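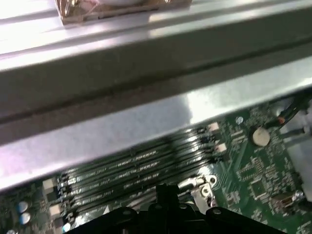

Kamrul wants the episodes shorter, and said so in his first line back after the rough cut of part three. Eleven minutes is too long for people watching on a bus, he reckons, and the bit with the landlord could go altogether. Edin Spahić thinks the landlord is the best thing in it. We've split the difference, nine minutes and the landlord stays, but only the kitchen half.

So, progress on Trolville, the web series, months three and four of the grant. Sorry this is in note form. We're in the edit most nights and I wanted it with you before the May payment is looked at.

Where we are

Five episodes planned, three shot, two locked. Episode one went up on the channel at the end of last month and has had 2,619 views. Episode two has had 713 so far but has been up far less time. Comments mostly kind. A fair few people asking if the bus driver is coming back (she is, ep four).

Episode three is the one above, being recut. Sound on it is rough in the laundrette, the dryers were on all morning and the owner couldn't turn them off for us. Have tried cleaning it up and lost the ends of words. Will re-record Kamrul's lines, he's free most evenings after seven.

Episode four, script finished bar the last page. Episode five, outline only. Behind on that one, see further down.

What we shot

Two long days at the Hitton flat, one in the laundrette, half a day on the top deck of a bus. The bus was the worry. The company let us ride the last run back to the depot with the lights up, and we got everything except the close-ups on the stairs. Those can be done anywhere with a rail and a dark wall.

Hitton is fine for the rest of the series, same rate, in writing. We lose it in the school holidays though, so anything in the flat for ep five has to be done before then. That's the main thing pushing the script.

Cast all confirmed apart from the aunt. Our first aunt got a tour and has gone, we wished her well. Read four people for it, all at short notice, all good. Edin has a favourite and I have a different one. Will be settled by the time you read this, and the name will go on the credits sheet.

Writing

The change since the last report is that the two brothers no longer make up in episode three. It came too early and left them with nothing to do in four but be nice to each other. Now they go on making their videos together without speaking off camera, which is funnier and a lot sadder. The read through got laughs where we hadn't planned any. It did mean throwing away most of old episode four, hence the delay.

Also cut: the talent show, the dog, the second song. The dog was popular in the room but the cost wasn't.

The theme tune is done. Culano recorded it in one afternoon and gave us a short version and a long one. The short one is in both locked episodes. They'd like a credit at the front instead of the end, which seems fair to me, shout if the funding rules say otherwise.

Audience and workshops

You asked for more on this last time. The grant says two open sessions for under-25s on making things for the web with not much money. First one done, upstairs at the Ekanayake rooms, full. We showed the first cut of episode one and then took it apart with them, what worked, what dragged. They were right about the opening, it was slow by a good ten seconds, and we recut it before it went up. Three of the group have since come along as runners, paid at the day rate in the budget.

The second session is pencilled for after ep three is out. Plan is writing in the morning, and in the afternoon everyone shoots one page of script on their own phone and we watch them all back. Edin will run the afternoon. Need to sort someone for captions on the day, one person who came to the first session said she missed half of the chat at the back. We should have had it in place. My fault.

All episodes are going up with proper captions, typed by us, not the automatic ones. Takes an evening each.

Money

Still within the total. Travel is over, the flat is under, and they nearly cancel out. The hard drive was a late extra, £100, and I've put it under post. Receipts are in the folder, apart from the laundrette which was cash, I have a signed note from the owner and hope that will do.

Nothing spent yet from the publicity line. We'd like to hold it till episode four and put the lot behind a proper trailer, when there's enough of the story to cut one from. Can you let me know if moving it into the next period needs a form.

What hasn't gone well

The schedule, mainly. We said one episode a month and we are slower then that. Partly the rewrite, partly that all of us have other jobs. I'd sooner tell you now: episode five will be late, by a month on the current plan.

Posting times. We put episode one up at 9am, no one about. Two went up at 6pm and got more comments in the first hour than one did all day. Three will be a 6pm as well.

The short clips. We promised little teasers between episodes, and made two and then stopped. They take longer than they look. Kamrul has offered to do them off his phone, in character, no edit, and the test he sent made us laugh so we're going with that.

Next

Re-record laundrette lines, lock ep three, upload.
Last page of ep four, then shoot, two days Hitton, half a day on stairs.
Aunt.
Full draft of ep five to you for comment, as per the agreement. You'll get it the same time the cast do.
Second workshop, date to follow. You'd be very welcome, bring anyone.

One question from our side. A festival has asked for episodes one and two joined up as a short, to be shown once, no fee either way. I can't see anything in the agreement against it but would like a yes from you before I send the file. They need to know fairly soon.

Links to both locked episodes are in the email with this, plus the rough cut of three, same pasword as before. Please don't pass three on, the sound really is bad.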